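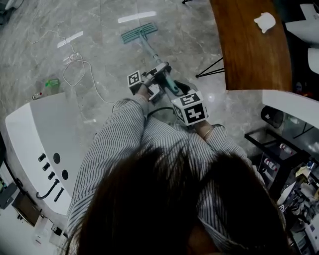
A flat mop on a marble floor.

Looking after stone floors this winter

The lobby and stair landings at Nastley were resealed in the autumn, and several residents have asked how the marble should be cleaned now, both in the shared areas and inside the flats. Kęstutis Žukauskas, who did the sealing, has left us some notes.

Vinegar, lemon and most bathroom sprays will dull marble. The mark they leave is a shallow burn in the surface, and more scrubbing makes it worse. Use warm water with a small amount of pH-neutral soap. One capful to a bucket is enough. Too much soap leaves a film that shows up as grey streaks when the sun is low.

Sweep first. Grit from shoes does more damage than anything else at this time of year, and a wet mop will drag it across the stone. Wring the mop until it stops dripping, work backwards towards the door and change the water when it turns cloudy. Dry the floor with a clean towel if you have young children or a dog.

Spills of wine, coffee or cooking oil should be blotted, not wiped. If an oil stain has already gone in, cover it with a paste of baking soda and water, tape cling film over the top and leave it overnight. You may need to do this 2 or 3 times.

The mats inside the front doors will stay down until March. Please don't move them to dry boots on.

Flats 10 to 15 still have the old sealant in their hallways. Latifa Mansour is keeping a list of those who would like theirs redone at the group price, and flat 14 is already on it. Leave a note in the office letterbox with your flat number and a phone number.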